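Niltov Dravus Collection: Complete Film Series Box Set

Region 4 Blu-ray, 6 discs, rigid slipcase

The set collects all six Dravus features in release order, from the first film through to Gumach Rising. Each film has its own disc. Total running time is 654 minutes, not counting extras. The colour grade on the first two films has been redone under the supervision of cinematographer Thắng Vũ.

Picture and sound
1080p, original aspect ratios. English 5.1 on all titles, with the theatrical stereo mix as a second track on the first two. English captions throughout.

Extras
Audio commentary on films one, three and six. Deleted scenes, some 40 minutes in total, are on disc four. The Dương short film, previously shown only at festivals, is on disc six. A printed booklet lists cast and crew for each title. 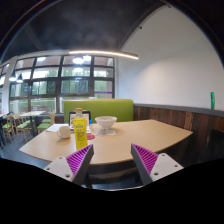 Compatibility
Discs are locked to Region B players. DVD copies and digital codes are not included.

Ordering
In stock from June. Limit of 2 per customer. Opened sets can be exchanged for the same title only if a disc is faulty.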